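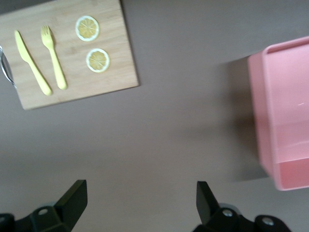
About Clutora

Clutora writes and maintains working rules for teams that teach robot arms to handle household objects. We also run a bench of our own, where every rule is used before it goes out to anyone else. Our office and bench are in Pristhorpe, on the ground floor of the Postow building.

We started as the safety and methods group inside a larger automation firm. The firm closed its home robotics line and we kept going as a separate company. There are 17 of us now. Most have worked as operators, and the people who write the rules still take a shift at the bench.

What we do

Our main product is the Kariuki Handbook, a set of bench rules for tabletop manipulation work. It covers how a station is laid out, how an operator starts and stops a session, how objects are chosen and checked, and how recordings are labeled and stored. The handbook has 19 sections. Clients can adopt all of it or only the sections they need, but sections 1 through 4 deal with people's safety and we do not license the rest without them.

We also visit client sites to review how the rules are being followed. A review usually takes two days. We watch normal work, read the logs, and talk with operators without their managers in the room. The client gets a written report with each finding marked as "must fix," "should fix," or "note."

How we work at the bench

The rules we ask of others are the ones we follow. A few that visitors ask about most:

The table surface stays plain. No patterned cloths, no tape marks left over from an earlier task, no paperwork.

Only the objects named on the task card go on the table. If the card calls for a cutting board, a knife, a fork, two lemon slices and a bin, those go out and the mugs stay on the shelf. A dish or bowl goes out when the card lists one.

Cutlery is plastic. We do not use metal blades in any task where a person has to reach in and reset the table. Play food is fine for most kitchen tasks. The card must say whether an item is real or a stand-in, and the label on the recording must say the same.

Leave open table between the work area and the bin. An arm that has to pass over clutter to make a drop will sooner or later knock something, and then the session has to be thrown out.

Hands stay off the table while the arm is powered. The operator calls "clear," waits for the stop light, and then resets. This applies to a ten-second reset as much as to a full change of task.

Gripper fingers and their screws are checked at the start of each shift and again after 1,000 grasps. Worn tips are replaced in pairs.

A session stops after 45 minutes of driving, and the operator takes a 15 minute break away from the station. It can't be saved up or traded for leaving early.

Failed attempts are kept. A dropped fork is labeled as a drop and stored with the rest. We have seen too many collections where the misses were quietly deleted, and nobody downstream could tell how often the arm got it right.

How the rules change

Anyone can propose a change, including clients and their operators. Proposals are read every Wednesday. If one looks sound, we try it at our own bench for a month and publish the result, whether or not the rule is adopted. The handbook is reissued each November. Urgent safety changes go out the same day by email and are added to the printed copy later.

We remove rules too. Last year we dropped a requirement to photograph the table before every reset. It slowed the work and the photos were hardly ever opened.

What we don't do

We don't build or sell robots, and we take no commission from companies that do. We are not a certification body. A Clutora review is our opinion of how a site works on the days we were there, and clients may not use it as a safety mark on a product. Where local law or the arm maker's manual is stricter than our handbook, follow the stricter one.

Visiting and contact

The Pristhorpe bench is open to clients by appointment. Closed shoes are required, long hair must be tied back, and loose sleeves must be rolled or pinned. Training for new operators runs in small groups and includes a full shift at the bench. To ask about a review, a license or a training place, use the contact form and tell us what kind of arm you use and how many stations you run.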